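Newsletter > July > Around the House

Putting the odds and ends in order

By Idrisa Kariuki

My father-in-law kept his spare hardware in coffee cans, and when he moved into the apartment on Jayasinghe Street, at the age of 76, the coffee cans came to me. I was delighted for the better part of an evening. Then I tried to find a matching pair of hinges for the pantry door and had the whole lot tipped out on newspaper across the kitchen floor, with dinner getting cold and the dog very interested in the wood screws. So this month's item is about spare parts, and how to keep them so that you can lay your hands on the one you want before you give up and drive to the store to buy another (I own five identical packets of picture hooks, so please believe I write with sympathy!).

The first thing I'd say is to leave the buying of organizers for later. I know how tempting they are. I have stood in the aisle at Bivero looking at those lovely cabinets with all the tiny drawers, and I did bring one home, and within a month I had drawers labeled "small" and "other small" and one that simply would not open. Those drawers are wonderful if you already know what you have. Most of us don't, and we end up sorting our things to fit the drawers when it ought to go the other way around.

Start with big, shallow containers instead, and be generous about what goes in each one. I like a shallow tote for anything long or awkward, such as shelf brackets, strapping, corner braces and lengths of punched metal strip, all of which snag on each other in a deep box and come out in one great clump like coat hangers. In a shallow one you can see most of what you own by looking down at it.

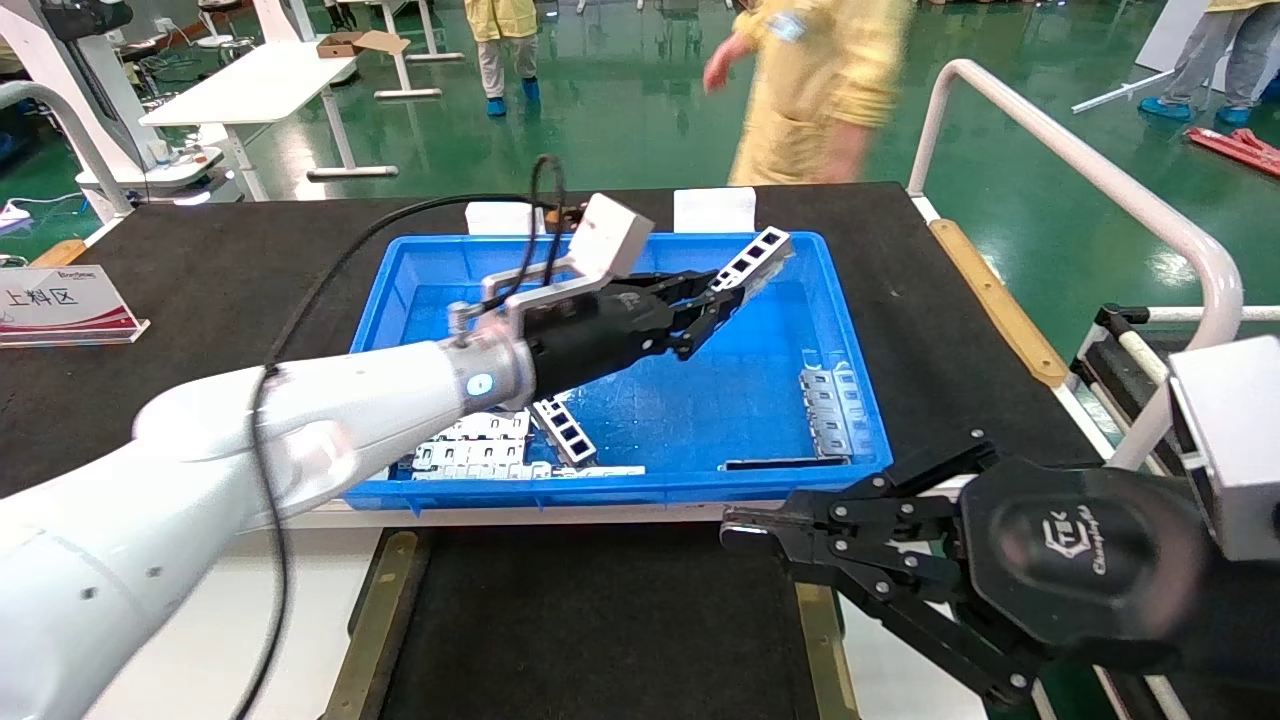

Should screws be sorted by length or by type?

Sort them by type first, with wood screws, machine screws and drywall screws kept apart, and only split them by length once a container is too full to search through comfortably.

I had two letters about that after the spring issue, and I realize it sounds like a small thing, but it saves a great deal of rummaging. A wood screw and a machine screw of the same length will never do each other's job, while a wood screw that is a little longer than you wanted will very often do nicely. For those of you who were taught the other way by a parent or a shop teacher, I won't argue, and if your system works for you then please leave it alone and go enjoy the garden.

Now for the sorting itself. I set a kitchen timer for 15 minutes and stop when it rings, even if I'm in the middle of a pile. It took me most of a month of evenings to get through the cans this way, and I was perfectly cheerful at the end of it, whereas the one time I tried to do it all on a rainy weekend I finished by sweeping the last third back into a can with a dustpan. An old white bath towel makes a good surface because nothing rolls, and you can gather it up by the corners if somebody needs the table.

Have a can for things you don't recognize. Mine was full by the second evening. There were little brass feet, plastic wedges, something that looked like a very small stirrup, and a quantity of those hex keys that come with flat-pack furniture. Keep one hex key of each size and let the others go. The mystery can sits on the shelf for a year, and if you haven't gone looking for anything in it by then, off it goes to the scrap metal bin at the Tristberg transfer station, which takes small steel and brass and is open until four in the afternoon. I did have one pang over this. A month after my last trip I worked out that the stirrup belonged to the hall lamp. The lamp has been leaning a bit to the left ever since and we have all grown used to it.

Labels next, and I'll try not to go on. I used to write out everything in a container, which meant that the label was wrong the minute I put something new inside. These days I write one or two words in thick marker and stick them where I can read them from standing height. "Door things" has been a great success. So has "Hang on wall." My husband objected to "Fiddly," and I gave way on that one, but he has never found anything as quickly since.
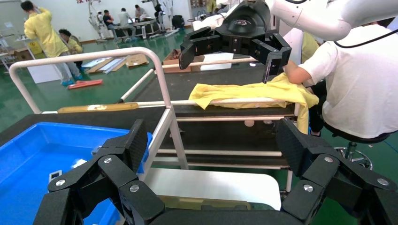
Where you keep it all matters as much as what you call it. Our basement is damp in summer and I lost a good batch of plain steel screws to rust before I moved everything up to the shelf over the dryer. If you only have a basement or a shed, keep containers up off the floor and tuck in one of those little packets that come in shoe boxes. And keep the things you reach for most at elbow height! I had the picture hooks on the very top shelf for years, which may explain the five packets.

Some 4 or 5 of you have asked about the Planda stacking trays that I mentioned last fall. I still have mine and I still like them for nails and washers. They were 99 cents apiece at the end-of-season table and I wish I'd bought more, although I'd tell you to measure your shelf before you do, as mine stick out over the edge just far enough to catch a sleeve.

If you have a system of your own, do write and tell me about it, particularly if it involves something clever for drill bits, which I have never managed to keep in order for longer than a week. I'd also be grateful to hear from anyone who has a spare left-hand pantry hinge in antique brass, with or without the screws. The pair I was looking for that first evening proved to be one left and two rights.

Recent items
Getting a stuck window to open again
What to do with half-used cans of paint
A kinder way to clean the oven
Your letters: squeaky stairs

Last updated in July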